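Brurneno Lab
Equipment planning meeting, minutes
2021-02-25
Chair and minutes: Evdokia Tsolakis
Purpose: agree what to buy before the July budget closes, and what can wait. 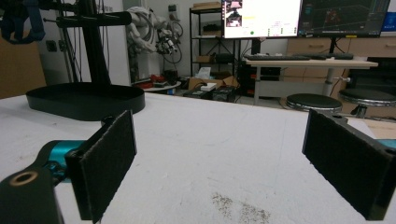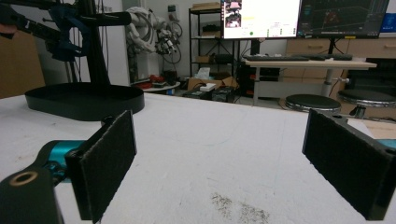
Both views: gripper fingers over the white table, with the white arm and the shelving behind.

1. Minutes of last meeting
Accepted with one change. The Swanepoel quote was for parts only. Labor is extra.

2. Finger pads
Present stock of felt is low. Hekex sells cut pads at $42 a pack, and the price holds until July. Agreed to order 4 packs now. The rubber pads were discussed again and left off the list. Anyone who wants them tested should send Evdokia a one-page request with the part number.

3. Table surface
The white top has scuffs and a dark speckled patch on it. Two options: clean it and keep it, or fit a new top. Swanepoel quoted $177 for a replacement, delivery included, fitting not included. Agreed to try cleaning first and come back to it next time. No money set aside yet.

4. Second arm
Movedska has offered a service plan that would cover the present arm and any arm bought this year. The meeting did not want to sign for a second arm until the plan is priced separately. There was some disagreement here. One view was that the waiting list for arm time justifies the purchase already. The other was that better booking would free up most of the hours. Booking sheet to be kept through the end of the month and looked at before a decision.

5. Cables and storage
Request for cable sleeves and wall clips approved, to come out of the small purchases line. That line stands at $1000 for the year and the felt order comes out of it too. Shelf labels were also asked for. Use the label printer in the office.

6. Stools
Request for taller stools deferred.

Actions
Evdokia: place Hekex order; ask Movedska for a split price.
All: fill in the booking sheet, including canceled slots.
Swanepoel quote to be kept on file, expiry date to be checked.

Next meeting to be set once Movedska replies.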